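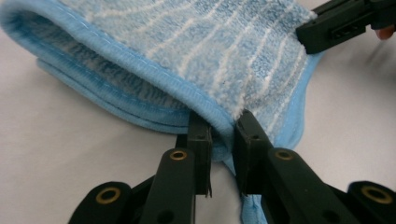

Hi Houshang, I owe you the summer update on the Drodard cricket program, so let me start with the good stuff: we have a full-size net up and the kids are in it all the time! The Majimbun field finally drained after that soggy February, the matting went down without a wrinkle, and the junior side has been batting on it ever since. Your grant also paid for the odds and ends that never make it into a pitch to a funder, like ball bags, sunscreen, stump paint, and a stack of microfiber cleaning cloths, the light blue kind with the white wavy stripes, which go on pads and helmets after practice. I asked for plain ones but I've come around to the stripes.

Now the cricket. We've played 2 league matches so far, no wait, I should say two plus a rained-off one against Skakavden that I'm still sore about, because we had them in real trouble when the skies opened. We won the first and lost the second, and the loss was on us. We bowled far too short on a slow pitch and their openers just sat back and helped themselves. Dela Kpodo has had the bowlers aiming at a towel on a good length in every practice since, and the improvement is big enough that even the parents are talking about it.

Sign-ups are at 42, which is more than I budgeted bats for. We're sharing, and it works okay, but the smaller kids are swinging bats that come up to their ribs and it's wrecking their pull shots. I'd like to move $260 out of the travel line (we carpooled to both away games, so it's just sitting there) and put it into junior sizes. Could you let me know if that needs a form or if an email is fine?

The one thing that's behind is the bowling machine. Drerkus took our order in the spring and keeps pushing the delivery back. The $1,000 you set aside for it hasn't been touched. If they can't give me a firm date by 23rd July I'd rather cancel and look for a used one, and I'll check with you before I do anything.

Coming up: the return match with Skakavden, a fielding day that Dela is planning (lots of high catches, wear a hat), and a beginners' hour for girls, who've been asking for their own slot. Come out and watch if you can! I'll send the receipts in a separate email once I've found the one for the stump paint.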